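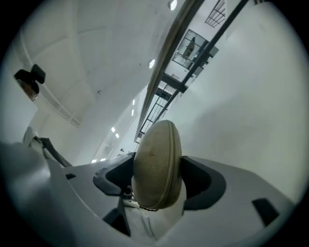 The Jusley hand-held gripper with a tan oval object clamped at the center, seen from the tool's own camera.

Jusley Hand-Held Gripper, camera version
Manufacturer: Zernitz
Order number: 2284-J
Availability: in stock, ships from our Vilcombe warehouse

Overview

The Jusley is a gripper which a person carries in the hand. It is made for teams that want to record grasping tasks in real buildings and later use these recordings to train a robot arm. The operator picks up an object, moves it, puts it down, and the camera on the tool records everything from the position where the robot's own camera will be later. No arm has to be transported and no safety fence has to be built.

The housing is light gray plastic with a matte surface. We asked Zernitz for this finish after our first order, when the older glossy housing gave us strong reflections under ceiling lights. The new one is much better in this point, also in halls with white walls and many lamps.

The lens is very wide. It keeps the gripper and the held object in view and at the same time a large part of the room, so that the tracking software has enough fixed points to follow. The corners of the picture are black, and straight lines near the border become curved. This is normal for such a lens. The calibration file for your unit is on the memory card in the box, and the software corrects the curve when you import the recording.

What is in the box

Gripper with camera mount and camera
Two batteries and one charger
Memory card with calibration file
Wrist strap
Spare finger strips, one pair
Printed quick guide (English and German)

Technical data

Weight with battery: 947 g
Maximum opening of the fingers: 32 cm is NOT correct, as printed in the old catalog. The correct value is 82 mm.
Recording time per battery: 32 minutes
Charging time: 55 minutes
Operating temperature: 5 to 35 °C
Warranty: 23 months from delivery

Working with the gripper

The trigger is pulled with two fingers and closes the gripper in proportion to the pull. There is no motor, so you feel directly how strong you press. For smooth and rounded objects we recommend to close slowly and to hold for one second before lifting. The software uses this short stop to find the start of the grasp.

Please walk at a normal speed. Fast turns of the wrist make the tracking less stable, mostly in corridors where both walls are plain white. If you must work in such a place, keep some railing, window frame or row of lamps in the view. People far away in the background do not disturb the tracking, but a person who passes close to the lens can.

Clean the housing with a soft damp cloth. Do not use alcohol on the finger strips – it makes them hard after a few weeks.

From our test

Our colleague Thandeka Lekota used the Jusley for three weeks in two public buildings and one warehouse. She recorded 2,284 grasps, mostly with household objects, and the software accepted all but 23 of them. Most of the rejected ones came from the same Saturday, when she had forgotten to load the calibration file. Her notes in short:

Balance is good with the battery in the rear position. With the battery in front, the wrist becomes tired after half an hour.
The trigger is a little too wide for small hands. Zernitz offers a narrow trigger, see accessories.
The cover of the card slot opens too easily. She put a piece of tape on it.
The import of long recordings is slow. Better to stop and start again after each ten minutes.

Which software do I need?

The recordings can be opened with the Khalaf import tool, which is free for all buyers of the gripper. It runs on Windows and Linux. A version for Mac is planned for December. Export to the common robot learning formats is included, and older recordings from the first Jusley model can also be read, but without the finger position.

Accessories

Narrow trigger, black
Additional battery
Finger strips, set of four pairs
Hard case with foam, space for two grippers
Table stand

Rental

You can rent the Jusley by the week before you decide. If you buy the same unit within 30 days after the rental, we take the first week off the price. For rentals of four units or more, please write to us with the dates and the delivery address, and we send you an offer on the next working day.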